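Brakbridge chores group — my notes, February

1. Tidying up
We're still arguing about whether a machine can clear a table yet. I said nearly! The Flosadov folks said ask again after 1561 more tries. Getting the fingers near something big and shiny is its own headache.
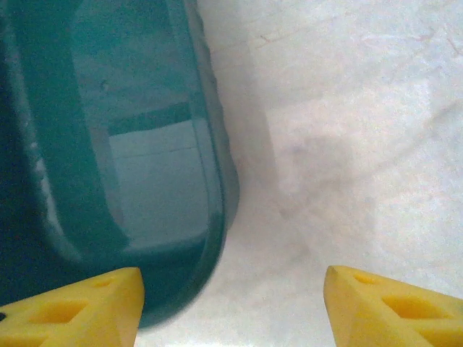

2. Small stuff
Fragkou wants round things next, and I'm all for it (socks can wait). Tirnusitz will price spare fingers — we have 29 left. 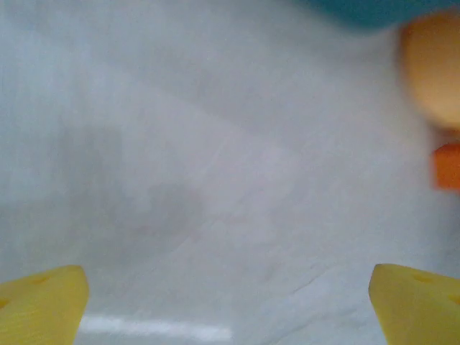

Yellow fingers open, orange shapes off to the right

Next meeting at 4, same room.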